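International Relations 2: Regional Blocs and Trade Agreements
Handout 11, Joint declarations and what they commit states to

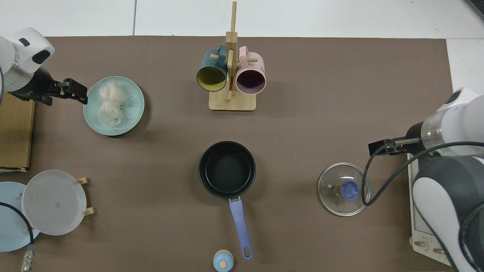
A joint declaration is usually the first paper two governments or two blocs sign together. It states shared aims and names the areas where they plan to work. In most cases it is not a treaty. No parliament has to ratify it, and no court will enforce it. Check the verbs. "Shall" points to a duty, "intend to" and "will seek to" do not.

Terms to know before class:

Framework agreement: sets up bodies and procedures, leaves the details to later protocols.
Mixed agreement: signed by the European Union and by its member states, so both levels must approve it.
Provisional application: parts of a treaty are used before everyone has ratified.
Rules of origin: decide which country a product counts as coming from. Food made from imported grain is the usual hard case.

Practice case. Budberg and Prosov sign a declaration on customs cooperation in June. Plaron, which shares a customs union with Prosov, was not consulted. Trade between Budberg and Plaron covers 1349 tariff lines. Write down which of these lines the declaration can change, and who would have to agree first. Two pages at most.

Reading: Wanda Yazzie, "Signing Without Binding," chapters 2 and 3. The Hollenstein case in chapter 3 can be skipped.

Papers are due Tuesday, December 15, 2020, in the department mailbox or by email.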